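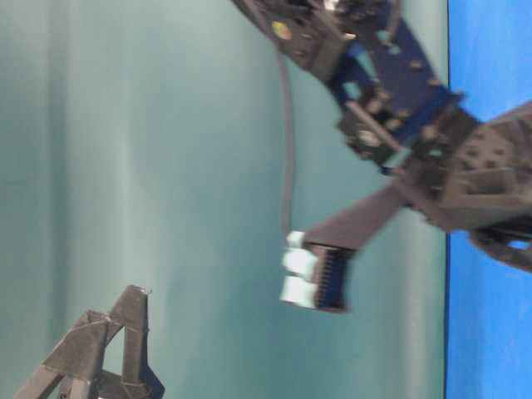
Gripper finger with the ribbed blue fingertip, teal-gray backdrop behind.

1/ People keep asking me if a robot can do the housework yet. I work beside arms like this one at Skunance, so I will try to give a fair answer in a few posts.

2/ Short version: it can do pieces of some chores. It cannot yet do a chore the way your aunt does it, from start to end, while also answering the phone.

3/ Picking up one thing of a known shape is the part which goes best. In March we tried 90 picks of a soft block in our room in Brerkwood and 11 failed. I was pleased. Then I thought about a kitchen where one cup in eight falls down.

4/ Fingertips matter more than I expected when I started. A smooth finger and a ribbed finger are almost two different machines. Most of my week goes to this, and very little to what the newspapers call intelligence.

5/ Laundry is the question I get most. Our best time for one towel is 22 seconds, when the towel is already flat. From a heap, I prefer not to give a number. Finding a corner is still very hard for us.
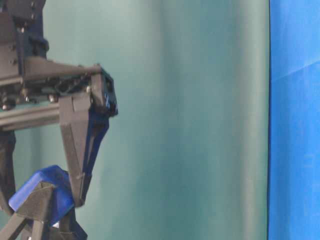 Two fingers and a royal-blue block. Small parts, slow work.

6/ On the shop floor the answer is better. Ruggiero, a small packing shop in Skenmont, has one arm which moves the same carton all day. It did 419 cartons on its first full shift – with a person near it for the crooked ones.

7/ The difference is that the shop agreed to change for the robot. Same carton, same place, same light. My apartment did not agree to anything. There is a chair in the wrong place every evening.

8/ Somebody asked if they should wait before buying a dishwasher. Please buy the dishwasher. It is a very good robot already, only it has no arms.

9/ What I would trust an arm with at home today: sorting a few known things on a clear table, in daylight, when I am in the room. Glass, no. Knives, no. Anything near the cat, also no.

10/ Next I want to test the same fingers on wet sponges. I will post the numbers here, also if they are bad.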